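Category: Field Trips / Shop Floors

The visitor badge at Flusteo says ESCORT REQUIRED in letters bigger than your name, so I was escorted. Teemu Oksanen, who runs the repair benches, walked fast and apologized for the coffee before I'd had any.

Flusteo reworks small power supplies and chargers, 644 on a decent shift. Until last May, people did all the picking up and putting down. Now a good share of it goes to soft-fingered grippers, and the people spend their mornings teaching the things how to hold a plug without flinging it.
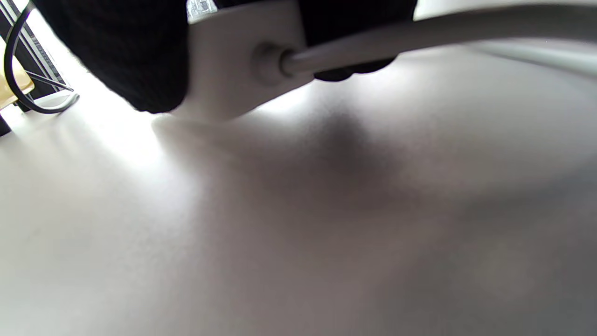 Kibet Magesa has been on the benches for 17 years and was told he'd be "freed up for higher-value tasks." So far these include filling in a form whenever a part gets dropped. He does like the change in his wrists, though, and he got a raise out of it — a small one, he wanted me to know.

The night crew went from 21 to nine. Most moved over to testing. Teemu gave me that number without my asking, then looked at the floor for a bit.

Lunch was at 11:40, soup, good bread. The grippers kept going.

Related visits
Holtumeo: a morning in the label room
Jiang open day, with parking advice
Dorkine and its very long conveyor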